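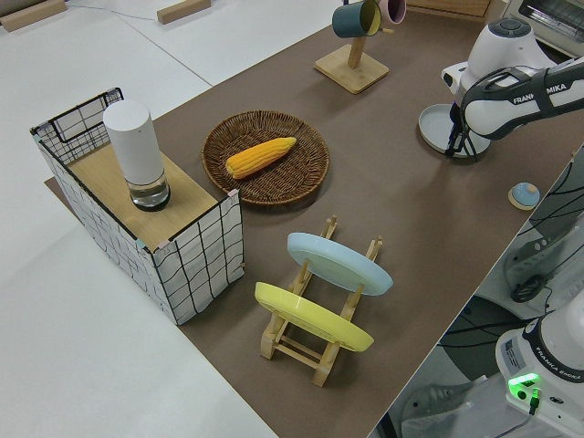

# Wooden dish rack and mug tree: where do they go when you have almost no counter?

**posted by lerkivden_kitchen, October 10, 2018**

Hi all, first post after reading along since August. I moved into a place with a kitchen the size of a closet, and the landlord's wire drainer was so rusty I threw it out the first day. So I went and got myself one of those slatted wooden dish racks with the upright pegs, plus a wooden mug tree to go with it. I love how they look! I have them on a brown mat with my plates (pale blue and yellow, I like a bit of color) and two mugs, one pink and one dark teal with a yellow inside.

My trouble is that all of it together eats the whole surface. The mat has the rack, the mug tree, a wicker plate I use for corn and tomatoes and whatever came from the market, and a box with a wooden top that I keep my dish towels in. By the time I've put one plate down flat to dry or to eat off, I have nowhere to chop an onion.

So what I'd like to know:

- Does the rack have to live out all the time, or do you people fold yours up and put it away?
- Do I oil the wood? The rack was 80 at a shop called Grunar and came with no instructions at all, just a sticker.
- Is it bad for the mugs to hang by their handles day in and day out? My mother swears they'll crack.

I cook for one, two on a good night, so I don't have a mountain of dishes. Thanks in advance, and sorry for the long post!

---

**dampsponge_1047**

Mine lives out. I have had the same sort of rack for years (different shop, same slats) and I gave up putting it away after a week, it was one more chore and I'd only be pulling it out again at dinner.

For the wood, yes, oil it. Food-grade mineral oil, the stuff for cutting boards. Let the rack dry out completely first, a whole day if you can stand to be without it, then wipe a thin coat on with an old T-shirt and leave it overnight. Wipe off whatever is still sitting on top in the morning. I do it when the wood starts looking gray and thirsty. Don't use olive oil, it goes sticky and then it smells, ask me how I know.

The part that goes first is the feet. They stand in the puddle. I lift mine onto a folded towel when I've done a big wash and I swear that has doubled its life. Also check under your mat! If it's the kind that doesn't let water through you can get a nasty black patch underneath and not see it for months. I lift one corner every few days and wipe.

Mugs on the tree are fine. Mine have hung there since forever, big heavy ones too.

---

**fistari**

just buy a metal one, wood is a pain. mine was 190 but stainless and goes in the dishwasher

---

**neves_and_the_teapot**

I wouldn't give up on the wood yet, it's so much nicer to look at first thing in the morning. I had your exact problem in my last apartment (one counter, and the microwave was on half of it) and what saved me was moving things into a line at the back. I had everything spread out in the middle, each thing with a bit of air around it, because it looked pretty like that. Once the mug tree went against the wall and the rack went in beside it, I got my chopping space back and never had to get rid of anything.

If you've got two plates in the rack and two mugs on the tree, you're using very little of either. Picture it set up something like so:
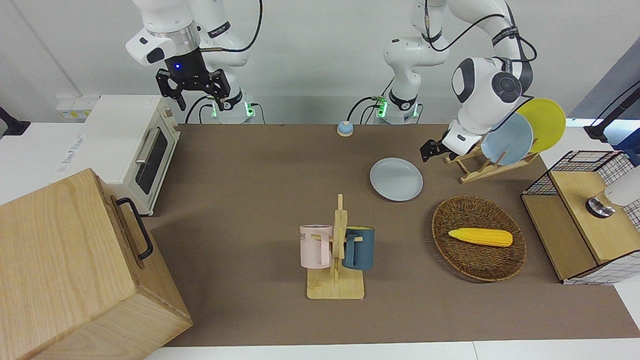

*Plates up in the rack, mugs on the tree, one more plate lying flat on the mat.*

That flat plate is the one I'd go after. Stand it up with the others and you've won back a whole dinner plate's worth of mat. It'll dry faster too, with air getting at both sides. If you have a little bell or some such sitting out at the back, find it a shelf.

I'd take the towel box off the mat as well. Towels can be on a hook or in a drawer, and a fabric-covered box next to wet dishes is asking for spots. The wicker plate I'd keep well away from the rack for the same reason. Wicker hates drips, and mine went fuzzy around the rim before I caught on.

About the mugs, I did once lose one off a tree, but that was me yanking it in a hurry. Hang them so the tree stays balanced, one each side, and if you ever get a really heavy one put it on the lowest peg.

---

**lerkivden_kitchen**

Thank you, this is great! Moved the mug tree to the wall and I can chop again. The towel box is on top of the fridge for now. Mineral oil is on the shopping list. Going to check under the mat tonight and I'm a little scared of what I'll find.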